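Musical „Puro“ gastiert im April im Stadttheater Skovov

April, 9.30 Uhr | Kulturredaktion

Das Musical „Puro“ kommt für drei Vorstellungen ins Stadttheater Skovov. Die Produktion der Bühnengesellschaft Soylu war zuletzt in Storkthorpe zu sehen, wo sie nach Angaben des Veranstalters fast 3000 Besucher hatte. In Skovov wird die Fassung mit deutschen Liedtexten gespielt, die Dialoge wurden für die Tournee gekürzt.

Erzählt wird die Geschichte einer Hafenarbeiterin, die nach der Schließung ihrer Werft einen Chor gründet und mit ihm durch die Küstenorte zieht. Die Musik verbindet Tango, Blasmusik und Balladen. Gespielt wird ohne Pause, das Orchester sitzt auf der Hinterbühne.

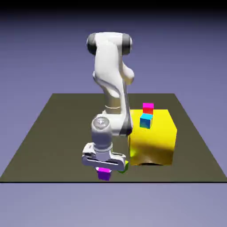
Karten und Einlass

Karten kosten je nach Platz zwischen 20 und 46 Euro. Der Vorverkauf läuft an der Theaterkasse und in der Touristinformation am Markt. Restkarten gibt es an der Abendkasse, die eine Stunde vor Beginn öffnet. Schüler und Studierende zahlen in allen Kategorien den halben Preis, müssen beim Einlass aber einen gültigen Ausweis vorzeigen.

Beginn ist jeweils um 19.30 Uhr. Wer zu spät kommt, wird erst nach dem zweiten Bild in den Saal gelassen und nimmt zunächst auf den Rangplätzen Platz.

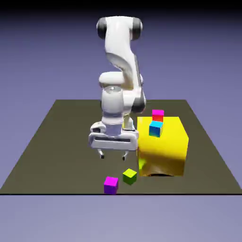

Für Rollstuhlfahrer stehen Plätze im Parkett zur Verfügung, sie können nur telefonisch reserviert werden. Die Tiefgarage unter dem Theater ist wegen Bauarbeiten geschlossen, als Ausweichfläche dient der Parkplatz am Bahnhof. Von dort sind es wenige Minuten zu Fuß.

Vor der ersten Vorstellung gibt das Ensemble im Foyer eine Einführung in Stück und Musik. Sie beginnt um 18.45 Uhr, der Eintritt ist in der Karte enthalten. Nach Skovov reist die Produktion weiter an die Küste, die dortigen Termine will der Veranstalter noch bekannt geben.

Weitere Meldungen
Kammerorchester Storkthorpe sucht Probenraum
Freilichtbühne: Spielplan für den Sommer steht
Stadtbücherei verlängert Lesereihe
Kinderoper zieht in die Aula um

Kontakt | Impressum | Datenschutz | © Kulturredaktion Skovov | Nach oben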